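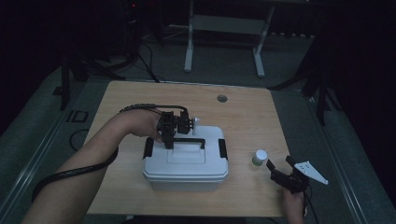 A lidded white storage box with a black carrying handle.

Home Shirts Knitwear Nightwear Interviews Contact

Making nightshirts in Sedport

By Girish Nigam
3 min read

Idun Lindholm cuts nightshirts for Endia, a small clothing maker in Sedport. She started there as a machinist and moved to the cutting table when the previous cutter retired.

The firm made work shirts at first. Nightshirts came in when a shop called Santoro asked for 300 of them in brushed cotton. "We didn't have a pattern," Lindholm says. "I took the work shirt, dropped the hem to below the knee and made the armholes bigger. It was too tight across the back when you turned over in bed, so I did it again with a pleat."

That second pattern is number 1473 in the firm's book and is still in use. The collar has changed twice. The first was a full shirt collar with a stand, and customers wrote in to say it dug into the neck. Now there is a plain band with a single button.

I asked who buys them. "Men over sixty, and women of any age buying the men's sizes," she says. "We don't do a women's cut. I did draw one up, with darts, and the people who tried it preferred the straight one."

The cloth is a cotton flannel from a mill called Zitska, brushed on one side only. Lindholm puts the brushed side in. She washes a length of every new roll before cutting and allows for it to shrink, mostly in the length. "If it goes more than the pattern allows, I ring them up."

Last winter Endia sold 396 nightshirts, its best season so far. Blue stripe sold out first. A dark green check did badly and the last of it will be sold off in August.

Pockets are the one thing she and the shop disagree on. Santoro wants them left off to save money. Lindholm sews one on the left breast, big enough for a handkerchief and a pair of glasses. "People ask for it," she says. "My father wouldn't wear one without."

She cuts on Friday mornings and is working on a lighter version in poplin for the summer.

We use cookies to remember your settings. Accept Decline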